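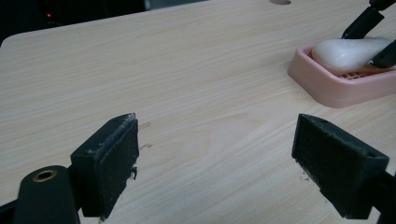

I moved to Nallorby in August, and the first thing I fell for was the bus. Route 19, to be exact. It takes 28 minutes to get downtown, and my car does it in half that, so my friends think I've lost my mind.

But I love it! I read, I stare at people's gardens, I get off at Jenau Street and buy a roll (the seeded kind, still too expensive). When I drove, I got to work mad at strangers before I'd even said good morning to anyone.

Now the city wants to cut the late buses to save money, and I think that's a terrible idea. A bus that stops at seven is no use to somebody who gets off work at nine - they'll buy a car, and then they won't ride in the morning either. Run it late for a full year, put up a decent shelter by the library, and then let's talk about empty seats.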